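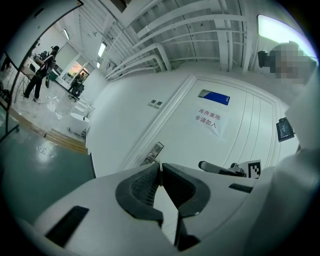
Carola Rieger wants me to know before we start that she's not an inventor. "I'm a plumber's daughter who got annoyed," she says. Fine by me. I had 2 hours between trains and a recorder with a flat battery, so what follows is from notes, and my handwriting is terrible.

The annoyance was wood. Rieger lives in Dimby, on the tidal bit, and the village hall there is heated by a stove which eats a winter's logs by January. So she started looking at the estuary. Not barrages, not the big turbines that get a minister in a hard hat. Small stuff. A paddle on a raft, tied to the old jetty, charging a stack of second-hand batteries in a shed.

"People hear tidal and think it has to be enormous," she says. "Why? A water mill wasn't enormous."

How much does it make? On a good spring tide, 300 watts. I must have pulled a face. "Yes, I know, a kettle laughs at it," she says. "But it does it four times a day and I know when, years ahead. Ask a wind farm that."

She's got me there. I've written up a lot of daft energy schemes on this blog and what they share is that the numbers are always next year's numbers. Rieger's are on a sheet of paper in the shed, in pencil, going back to June. Some of them are awful. One week says only "weed" all the way down.

Weed is the enemy, apparantly. Weed, then barnacles, then silt. The first paddle lasted 9 days. The second was built by Arnar Ketilsson, who fits out fishing boats and has a low opinion of anything designed on a laptop. He made the blades shorter and the whole thing heavier, and it's still going.

"Arnar said it looked like a garden gate," says Rieger. "He was right, it was a garden gate. Most of it."

Money next. The raft, the cable and the batteries came to a bit under what a new stove would of cost, she reckons, and most of that was cable. She applied to Fateck, who run a small fund for local power schemes, and was turned down for being too small. Then she tried with the neighbours at Tronow, who have a better channel and a worse jetty, and was told the pair of them were too complicated.

"So we stopped applying. It took up more time than the weed."

Does it heat the hall, though? No. It runs the lights, the pump and a fan that pushes the stove's warm air down off the ceiling. Less wood goes in, she says, but she hasn't weighed it and won't give me a figure. I asked twice.

What she'd like is five rafts in a line, and somebody to do the electrics properly. Her dream is 200 homes up the estuary with one each. I said that sounded like a next year's number. She laughed – bit too long, I thought – and went to find her boots, tide was turning and the rope needed letting out.

Missed my train. Next one was late anyway.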